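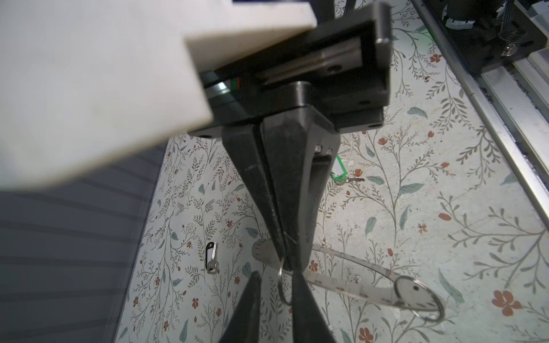 Two-finger gripper with black housing and cream-white arm. Photo: Salex

Salex adds thicker boards to Roruvwood exterior cladding line

DRADNESS, September – Salex, a producer of heat-treated softwood for outdoor use, has added a 29-millimeter board to its Roruvwood cladding line. The new board is intended for open-joint walls, screens and soffits where the standard board needs closely spaced battens. Orders are open to builders' merchants and trade customers.

Roruvwood is spruce that has been heated in a closed kiln in the presence of steam. The treatment lowers the amount of moisture the wood takes up from the air, so the finished board swells and shrinks less across its width than kiln-dried spruce from the same mill. No preservative is added at any stage. The wood leaves the kiln with an even brown color through its full depth, and it turns gray outdoors if it is left without a finish.

Heat treatment also makes wood more brittle. In thin boards this can lead to splitting near the ends when fasteners are driven without a pilot hole. The thicker section leaves more material behind the fastener head and permits wider spacing between supports. Salex has revised its span tables to cover the new board, and the tables replace all earlier versions for the line.

Test results

The board was tested at the Hodžić timber laboratory, which has worked with Salex since the first version of the product. Samples were exposed to 2,000 hours of artificial weathering, with alternating periods of ultraviolet light, water spray and drying. Cupping across the face, end checking and loss of surface fiber were recorded at set intervals.

At the end of the exposure period, average cupping in the new board was 17 percent lower than in the standard board of the same face width. End checks were present in both groups. They were shorter in samples whose end grain had been sealed, and Salex now requires end sealing on site after every cut. Surface fiber loss showed no meaningful difference between the two thicknesses.

Color change was also measured. Uncoated samples began to lighten early in the test and had lost most of their brown tone by the end. Samples coated with a pigmented oil held their color longer, although the coating had thinned on the upper edges. The results apply to flat-mounted samples and should not be read as a service life estimate for a given wall.

Profiles and lengths

Two profiles are available at launch. The first is a square-edged board with eased corners. The second is a rhomboid section with sloping edges that shed water away from the joint. Both are supplied with a fine-sawn face and a planed back. A planed face can be ordered for soffits and other sheltered areas.

Boards are cut to fixed lengths and packed face to face on bearers. Random lengths are not offered in the new thickness. Each pack carries a label with the kiln batch, the profile and the moisture content at the time of packing.

Installation

The boards must be fixed with stainless steel screws through pre-drilled holes. Nails, including ring-shank types, are not approved for the 29-millimeter board. A ventilated cavity is required behind the cladding, open at the top and bottom and protected with insect mesh. Boards should stop well clear of the ground – splash zones at the base of a wall need a different material.

Packs should be stored flat, off the ground and under a cover that allows air to move. Boards from several packs should be mixed during installation, as small differences in tone between kiln batches are normal.

Availability

The new board is stocked at the Dradness yard and can be ordered through 63 merchants. The standard board remains in production with no change to its profiles or price. Samples, span tables and the revised installation guide are available on request from the Salex trade desk.

About Salex

Salex produces heat-treated spruce for cladding, decking and garden structures. Sawing, kiln treatment and planing are carried out at its site in Dradness.

Press contact: Salex trade desk, Dradness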